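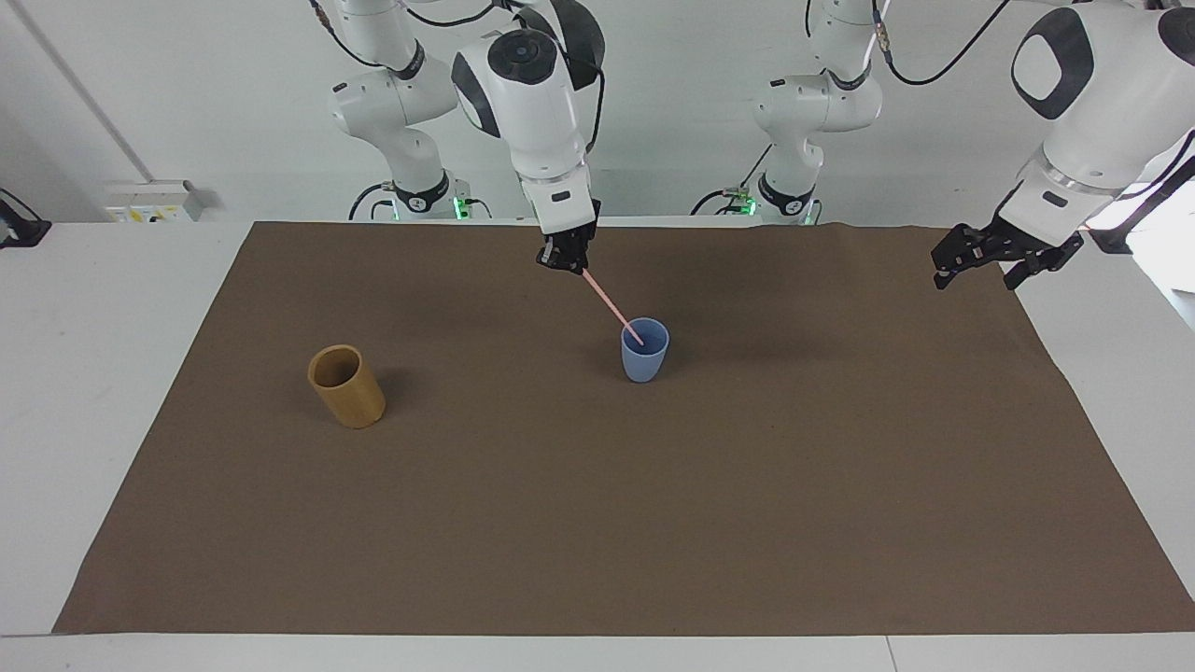 My kids tip over every cup that has a straw in it, and I'm about ready to ban straws from the house altogether, one customer wrote to us last June. We felt for her! Hers was one of a good many letters along those lines, so we've gathered up what people ask the Mollham shop most often about cups and straws and answered it all as fully as we can.

Which goes in first, the straw or the drink?
Drink first, if you can manage it. A straw standing in an empty cup leans right over against the side, and it's very easy to catch it with the pitcher. Fill the cup, leave a good finger's width at the top, and then lower the straw in slowly along the inside wall.

Why does my straw keep popping back up?
Bubbles, nearly always. Soda clings to the straw and lifts it, and a light plastic one will climb right out if you let it. Wait a minute for the fizz to calm down, or use a taller cup. With milk or juice you'll hardly ever see it happen.

How long should a straw be for a small cup?
Shorter than you'd think. Our Caltis straws come in 9-inch lengths, and in a low tumbler that leaves an awful lot sticking out for a little elbow to bump (ask us how we know). If yours are the kind meant to be trimmed, cut them so two inches show above the rim and smooth the end well before anybody drinks from it.

What should I put under the cups?
Plain brown paper is what we like best. It covers the table, it doesn't slide around much once it's taped at the corners, and a pink straw or a blue cup shows up nicely on it, so small children can see what they're reaching for. Change it when it gets soggy.

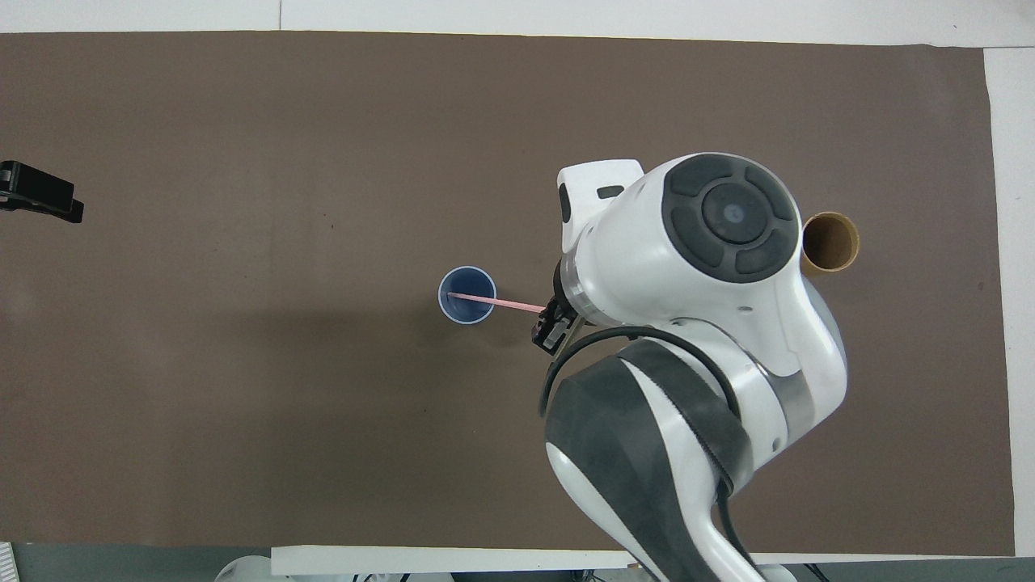 Can the straws stay on the table between meals?
They can, and ours do - standing up in an open container a little way from the cups, so that nobody reaches across a full drink to get one. Make sure they're completely dry inside before you put them away.

How do I wash them?
Warm soapy water and a narrow brush, pushed through from both ends. Rinse, shake, and stand them up to drain overnight.

Do you sell cups singly?
Yes, at the Gedcombe store. Online orders are packs of 20 only, I'm afraid.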